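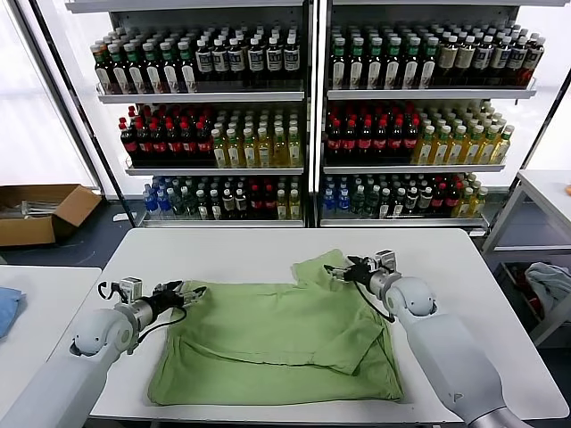 くしゃくしゃになったシャツは、どこから手をつければきれいにたためますか。

まず肩の線を見つけて、そこから裾に向かって広げていきます。肩が決まれば袖の行き先も裾の位置もわかるので、丸まったシャツでも迷わずに済みます。

では、始めましょう! 台の上でシャツをたたむやり方と、後半では飲み物の棚の並べ方をまとめて書きます。組み合わせが変だと思われるかもしれませんが、フリルホルムの部屋ではたたみ台のすぐ後ろに飲み物の棚が立っているので、私の中ではこの二つはひと続きの作業なんです。シャツをたたみ終えて顔を上げると棚が目に入り、棚を直して振り返るとまたシャツがある。どちらも手を動かしているうちにどんどん形になっていくのが楽しくて、気がつくと予定よりだいぶ長くやっています。

用意するもの

・平らな台
・乾いたシャツ
・目安にする厚紙(なくてもできます)

台は白いものが好みです。薄い緑や水色のシャツを置いたときに輪郭がはっきり見えて、裾のゆがみにすぐ気づけます。高さは自分の腰より少し上くらい。私が家で使っているのは74センチの机で、十枚も続けると背中が張ってくるので、下に台をかませています。ベッドの上や床でたたむ人も多いと思いますが、一度でいいから立って、硬い台の上でやってみてください。まるで違います。

厚紙は、お菓子の箱の底でも古いカレンダーの裏でもかまいません。しまう場所の幅に合わせて切っておくと、どのシャツも同じ幅に仕上がります。慣れてくると使わなくなりますが、最初のうちは本当に頼りになる相棒です。

広げる

いちばん時間をかけてほしいのがここです。たたむ動作そのものはあっという間で、出来のほとんどは広げ方で決まると思っています。

かたまりのまま台に置いたら、いきなり端を引っぱらないでください。上のほうで布が盛り上がっているところをそっとつまんで、何なのかを確かめます。袖が折れ込んでいるのか、襟が内側に入っているのか、裾がめくれて上まで来ているのか。指でたどれば縫い目でわかります。袖だったら横へ逃がす。襟だったら手前に起こす。裾だったら、いったん下まで返してしまいます。

それから両手で左右の肩をつまみ、台から少しだけ持ち上げて、奥から手前へすうっと下ろします。このとき空気が布の下に入って、ふわっと広がる瞬間があるんですよ。あれが大好きで、うまくいくとついもう一回やりたくなります(やりません、崩れるので)。

下ろしたら手のひらで中心から外側へなでます。強く押しつけると、しわがそのまま折り目になって残ることがあるので、布の上を滑らせるくらいの力で。脇の縫い目が左右とも台の縁とだいたい平行になっていれば十分です。裾が台からはみ出すようなら、シャツ全体を奥へずらします。はみ出したまま進めると、布の重みで少しずつ手前に引かれて、最後に斜めになります。

前を下にする

広げ終わったら裏返して、背中側を上にします。前側にボタンのあるシャツなら、いちばん上と真ん中あたりと下のほうだけ留めておきます。全部留める派の人もいますね。私は途中で面倒になるのでこの留め方です。

裏返すときは、肩の二点を持って向こう側へ倒すように。片方の脇だけを持ってくるっと返すと、せっかく伸ばしたところがまた寄ってしまいます。返したあと、もう一度だけ軽くなでてください。

袖と脇を折る

1 厚紙を襟のすぐ下、背中の中央に置きます。

2 右の脇を、厚紙の縁に沿って内側へ折ります。肩の途中から裾まで、一本のまっすぐな線になるように。上だけ合わせて裾を見ていないと、下へ行くほど広がった形になります。

3 袖を戻します。長袖なら、折った脇の線に沿うように下へ向けて倒します。半袖なら外側へ軽く返すだけ。袖がはみ出していないか、ここで確認を。

4 左も同じようにします。左右の脇が真ん中で少し重なっても気にしなくて大丈夫です。

5 厚紙を上へ抜きます。

抜いたあと、細長い帯のような形になっていれば成功です。まだ布がもたついていたら、指先で外側に向かって一度だけなでておきます。

縦に折る

ここから先は、しまい方によって変わります。引き出しに立てて入れるなら、裾を下から三分の一のところで折り、もう一度折って襟の下まで持ってきます。棚に重ねるなら半分に折るだけ。旅行かばんに入れるときは、私は裾からゆるく巻いています。

立ててしまうときは、折ったあとに台の上で立たせてみるのがおすすめです。手を離しても立っていれば、引き出しの中でも倒れません。ふにゃっと崩れたら、中に空気が残っているか、最後の折り目がゆるいかのどちらかなので、一つ手前に戻って手のひらで押さえ直します。たったそれだけで、しゃんと立つんですよ! この瞬間のために全部の手順があると言いたいくらいです。

重ねる場合は、襟のある側とない側を交互にすると山が傾きません。私の棚では38センチの高さまで積んで、そこで次の山に移ると決めています。これ以上高くすると、下のほうを取るときに上がずれてやり直しになりました。

うまくいかないとき

折り線が曲がる。たいていは広げたときに脇がねじれています。折り線だけを直そうとしても直らないので、思い切って全部開いてください。開いてやり直したほうが早いです。

襟がつぶれる。重ねすぎか、裏返すときに襟を巻き込んだか。裏返したあと、襟の下に指を一本通しておくと形が戻ります。

薄い生地が滑る。つるつるした台だと起こりがちです。薄いタオルを一枚敷いてみてください。私は最初、意地になってそのままやっていましたが、タオルを敷いたらあっさり解決して、ちょっと悔しかったです。

厚い生地が膨らむ。縦の折りを一回減らします。幅は同じまま、長さだけ変わるので、ほかのシャツと並べてもそれほど目立ちません。

サイズがばらばら。大きいシャツも小さいシャツも、厚紙の幅に合わせれば横はそろいます。縦は引き出しの深さに合わせるしかないので、小さいものは二つ折り、大きいものは三つ折りと分けています。

さて、シャツが片づいたら次は棚です。 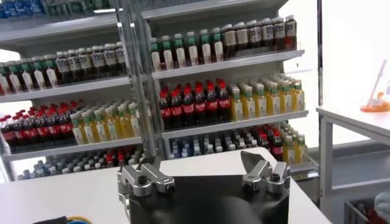 棚は下から埋めるほうがずっと早い、上から並べると腰を曲げる作業が最後に残って雑になる、とシモーネ・レイテさんが前回の記事に書き込んでくれました。水のように重いものを先に下へ置いてしまえば、あとは立ったままの作業だけになる、とのことです。

さっそく試しました。これは本当にそのとおりで、どうして今まで上から始めていたのかと思います。上の段は目の高さに近くて手が伸びやすいので、なんとなくそこから並べてしまうんですよね。下から始めると、いちばんしんどいところが元気なうちに終わります。レイテさん、ありがとうございました!

フリルホルムの棚では、青いキャップの水が下のほう、赤いキャップのコーラと黄色いジュースがその上に並び、緑のキャップのボトルはもっと上です。色がかたまりで見えるので、離れたところからでも何がどこにあるかすぐわかります。この並びを見るのが好きで、つい一歩下がって眺めてしまいます。

棚の並べ方

1 並べたい段のボトルをいったん全部出します。少しずつ入れ替えようとすると、途中で置き場所がなくなって手に持ったまま立ち尽くすことになります。

2 段をからぶきします。輪の形に跡がついていたら、固くしぼった布で先に拭いて、乾くまで待ちます。

3 種類ごとに場所を決めます。一つの段を左右で二つに分けるのがいちばん簡単です。左半分に一種類、右半分にもう一種類。三種類以上を一段に入れるときは、間に色の違うものを挟むと境目がはっきりします。

4 奥から手前へ、一列ずつ並べます。横に広げてから奥を埋めるやり方だと、手前のボトルが邪魔になって奥に届きません。

5 期限の近いものを手前に。新しく買ってきたものは必ず奥へ入れます。

6 ラベルを正面に向けます。一本ずつ向きを直すのは大変そうに思えますが、置く瞬間に手首を少し回すだけなので、並べながらやればほとんど手間は増えません。全部並べてから直すほうが、よほど疲れます。

7 最後に手のひらを立てて、手前の列を横にすっとなぞります。前に出ていたボトルが引っ込んで、線がそろいます。

シャツの脇をまっすぐ折るときの感覚とよく似ていると思いませんか。手前の一列がそろっていると、奥が多少ずれていても全体が整って見えるんです。

棚の幅の決め方

種類ごとの幅は、減り方の早いものを広く取ります。フリルホルムではコーラと水がよく減るので、同じ種類を二か所に分けて置くこともあります。分けると見た目はややこしくなりますが、取りに来た人がぶつからずに済むのでやめられません。

家で並べるなら、そこまで考えなくても大丈夫。幅68センチのうちの棚では、左に水、右にお茶、それだけです。端にこぶし一つ分の余裕を残しておくと、新しいボトルを入れるときに指が入ります。ぎゅうぎゅうに詰めた棚はきれいですが、一本抜くたびに隣が倒れそうになるので、私は少しゆるいほうが好きです。

それと、ガラス瓶とペットボトルを同じ段に入れる場合は、瓶を奥か端に。真ん中に置くと、手を入れたときに当たりやすいです。

続けるための工夫

たたむ量をためないのがいちばんなのですが、まあ、たまりますよね。私もたまります。そういうときは、山の上から順番に取るのをやめて、先に同じ形のものを集めます。半袖なら半袖ばかり、襟つきなら襟つきばかり。同じ動きが続くと手が勝手に覚えて、四枚目あたりから急に速くなります。この「急に速くなる」感じ、ぜひ味わってほしいです。

音楽をかけるのもいいし、誰かと話しながらでもいい。二人でやるなら、一人が広げて一人がたたむと、向かい合って同じ台を使えます。広げる係のほうが地味に見えて、出来を左右するのはこちらなので、途中で交代してみてください。

アシュリン・マッカーシーさんからは、長袖のボタンダウンだけはどうしても襟が浮く、という質問をいただいています。襟先のボタンを留めてからたたんでいるかどうかで答えが変わりそうなので、いくつか生地の違うシャツで試してから、11月に別のページで書くつもりです。同じように困っている方がいたら、どんな生地のシャツか、立ててしまうか重ねてしまうかも一緒にコメントに残しておいてください。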